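Nodari to relaunch Jumance crime line in Tristville, with promises attached

October 17, 2024

Nodari, the publishing house that let its Jumance crime list go quiet, says it is bringing the imprint back with nine new thrillers and a reissue of the Ní Chonaill mysteries. The company calls the plan "a homecoming for the American crime novel." Readers who were told much the same thing the last time Jumance got a new logo may want to hold on to their money for a bit.

The announcement, posted on the publisher's site this morning, is long on mood and short on books. Only three of the nine titles have names. One is a courtroom thriller, one is a missing-child story set on a ferry, and the third is described as "a reckoning with buried secrets in a town that won't forget," a line that could be pasted onto the back of half the paperbacks in any airport. No authors are listed for the other six. A spokesperson said contracts were "in the final stages," which was also the phrase used in July, when the relaunch was first hinted at in a newsletter to booksellers.

The Ní Chonaill reissues are the part worth watching. The series, about a retired army medic who takes on cold cases in and near Tristville, has been hard to find in print for years, and used copies of the early books sell for more than they should. Nodari says all of them will come back with new covers and "refreshed" text. Asked what refreshed means, the company said only that small errors would be fixed. Fans on the series message board have their doubts. The hardcover of the second book and the later paperback already have different last chapters, and the publisher did not say which one it plans to use.

Then there is the price. The new hardcovers will be sold first through a subscription, the Jumance Reading Table, at $60 for the first season. That buys three books, early access to the rest, and a members' newsletter. It does not buy the Ní Chonaill reissues, which will be sold separately. The sign-up page mentions a "limited founding circle" of 100 readers, though the terms underneath let Nodari raise that limit whenever it likes - a strange kind of limited.

Bookstores don't seem to have been told much either. Two shops in Tristville said they had no order forms and no firm dates. One said it still has a box of the old Jumance paperbacks in the back room that the publisher never agreed to take back. Independent stores will get the subscription titles later than members do, and Nodari would not say how much later.
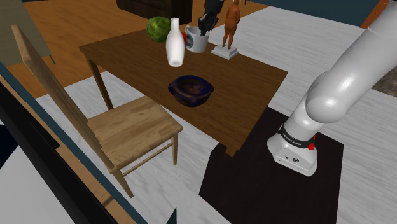
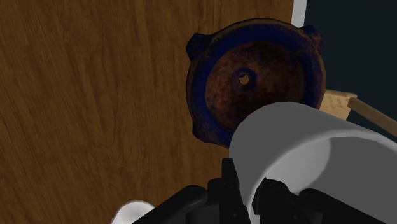
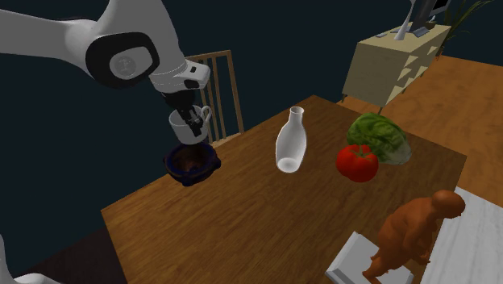
The company does have an answer for those who say it gave up on the line too early the first time. It blames shipping costs and a crowded market, and says the books themselves were strong. Some were. Others read as if they had been rushed, and the last two in the original run came out with pages of typos and a detective whose eye color changed between chapters. Nothing in the announcement mentions hiring more editors.

None of this means the new books will be bad. The ferry story has a decent setup - a child is counted onto the boat and not counted off - and an excerpt on the site moves along well until it stops for a page and a half of weather. If the rest holds up, Jumance may win back some of the people it lost. But a good first chapter has never been the imprint's problem.

Nodari says the first subscription title will ship "this winter." The sign-up page, which is already taking payments, gives no date, and the refund policy linked at the bottom led to an error page when we tried it.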